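The small room behind the front door
By Misaki Takagi
Jun 6, 2022

Verena Kuster has looked at more hallways than she can remember. For eleven years she has prepared apartments at Jalmont, the residence in Bristik where many employees of Stemness live during their first contract. There are 235 apartments in the residence. Before a new person moves in, Kuster walks through the apartment with a notebook, and she always stays longest in the part that other people pass in two seconds.

"People ask me about the kitchen, about the bathroom, about the internet," she says. "For the hallway they have no question. Then they live here one week and they write to me about the hallway."

I met her on the fourth floor, where the entryways are narrow and have no window. She speaks slowly and closes her notebook when she wants to think. I had prepared questions about furniture. She wanted to talk about keys first, and so we did.

"When you come home, what do you have? You have a bag, maybe an umbrella, maybe a child. And you have keys. One hand is already occupied by the keys, so you have only the other hand to find everything. I try to imagine this hand. Where does it go? It goes to the wall."

I asked if she really tests this herself. She does. She goes out, comes in again, and keeps the keys in the right hand until she has the light on. In an apartment which she does not know well, she does it several times, once with her coat and a shopping bag.

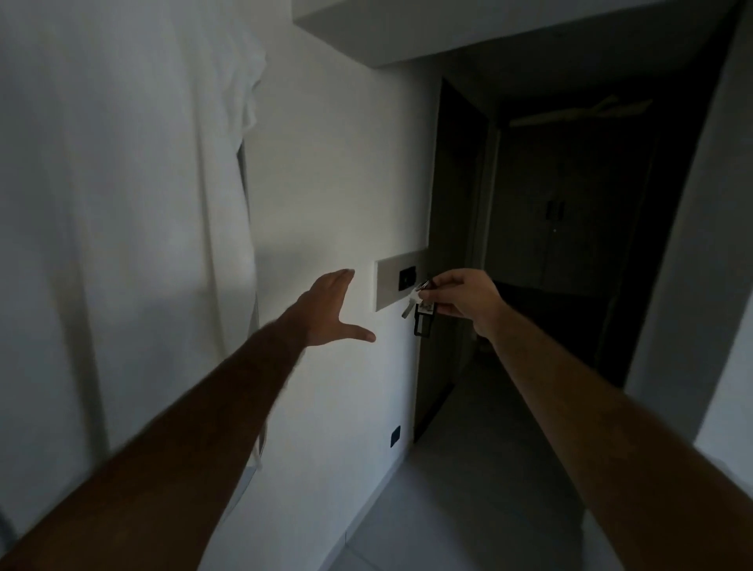
In the entryway: keys up at the gray panel, the other hand open in front of the wall.

The slim panels are mounted at roughly chest height. Kuster likes this height, although not everybody in the house agreed with her in the beginning. Some colleagues wanted everything lower. She asked them to stand in the entryway with their eyes closed and reach forward, and after this the discussion was shorter.

"I am not a tall person," she says. "My colleague is very tall. We both reached almost the same place. For a tenant who uses a wheelchair we make it different, and we make it before he comes in, not after."

The walls are white in all the small hallways. I said to her that I find white a bit cold, and she laughed at me. The residence once tried a dark green on two floors. It looked beautiful on paper. In October, when the evenings became short, the messages started to come, and by spring both floors were white again. The repainting cost 2,475 and this amount is still mentioned in meetings, mostly by the people who had chosen the green.

"White shows the hand," says Kuster. "I mean it shows where everyone touches. After one year you see a gray cloud on the wall, and then you know exactly where the people are looking for something. I take a photo of the cloud before the painter comes. For me it is information."

She has learned some other things from these clouds. One is that most people touch the wall with the flat hand and not with the fingers. Another is that they start too far to the left, in the places where the doorway is on the right side. She cannot explain it. She asked the painter, who has worked for the residence even longer than she has, and he told her that he only sees it in the buildings with a dark room behind.

We stood for a moment in such a place. Beyond the edge of the wall it was black and I could not say if there was a room or a closet. My own hand went to the wall before I had decided anything, and Kuster wrote something in her notebook. I did not ask what it was. 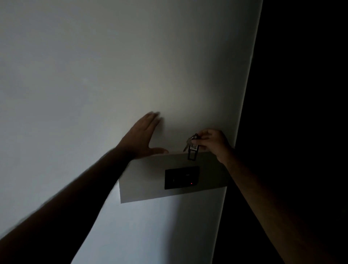
Jalmont Residence / Moving-In Desk / Talks With Our Staff

The Moving-In Desk is where Kuster keeps the keys. They come from Ortner, the locksmith two streets away, who has made them for the residence since it opened. The cupboard behind her chair has 1,000 hooks, and the number is much too large for the house. It was bought from a hotel which was closing. She has thought about replacing it with a smaller one, but then somebody always needs a place for the bicycle cellar, or for the laundry room, or for the spare keys of a neighbor who is traveling.

Her opinion about key tags is strong. A tag should be small, it should be light, and you should be able to feel it without looking. She is not happy with large tags, which pull the ring down and turn the key in the hand. She is also not happy with the number of things that people add to the ring in the first month.

"First they have two keys. Then comes the gym, then the mailbox, then a gift from somebody, a little animal. In the end they have a whole family on the ring and they cannot find the key for the door. I say to them, please, put the animal on your bag. The bag has space."

Should the number of the apartment be on the tag? This is an old question in the house, and I was curious to hear it from her side. Kuster would prefer a code. A person who finds lost keys in the street should not know which door they open. But new tenants receive their keys late in the evening sometimes, after a long flight, and they are grateful for a number which they can read. So the rule is now that you may keep the numbered tag for the first days, and then you bring it back to the desk and receive one with a color.

"Not all of them bring it back," she admits. "I remind them two times. The third time I go up and I drink a coffee with them and I take the tag."
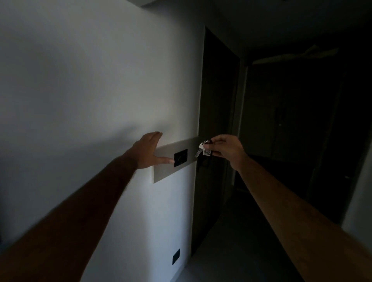 The black switch plate has a round knob at its center. Keys are in the right hand.

For the tenants who read this before they move in, I asked what they should do with their entryway. Kuster is careful with advice. She does not like when a person buys furniture before the first night. The hallway of a fourth-floor apartment does not have much width, and a shoe cabinet which looked thin in the store can make it impossible to pass with a suitcase. She suggests to live with the empty wall for two weeks and to observe where the shoes land.

"They land always in the same place. There you put a mat. It costs very little and you can take it with you."

She would leave the wall next to the panel free. Coats should hang on the opposite side, or in the room. A coat that hangs over a switch is the most common reason for a call to her desk in winter, when somebody reports that the switch has disappeared. She went upstairs for such a call last year, moved a scarf, and came down again. The tenant brought her a cake the next day, a good one with plums.

And a hook for the keys? Here she hesitated, and I had the feeling that she has changed her mind about it more than once. A hook is practical, but it must be at a place where you can reach it with the same hand that opened the door. If you must change hands, you will use the hook for three days and then the keys will lie on the kitchen table. A small bowl does the same work, if you have a surface for it. She has a bowl herself, from her grandmother, with a crack.

I asked her also about the socket close to the floor, which many tenants do not notice. She recommends it for the vacuum cleaner, and for a small night lamp if there are children or guests. An extension cord across the entrance is not allowed. She said this sentence twice so that I would write it.

Before I left, she showed me the page in her notebook for the next apartment. It had a drawing of the hallway, quite exact, with the doors and the direction in which they open. Under it were three short lines: hinge makes noise, mat too thick, ask Ortner for second key. She wanted to go to Ortner before he closed for lunch, so we walked down together, and at the front door she changed her keys from the left hand to the right.

The Moving-In Desk is on the ground floor, to the left of the mailboxes. Numbered tags can be returned there at any time, also in an envelope under the door.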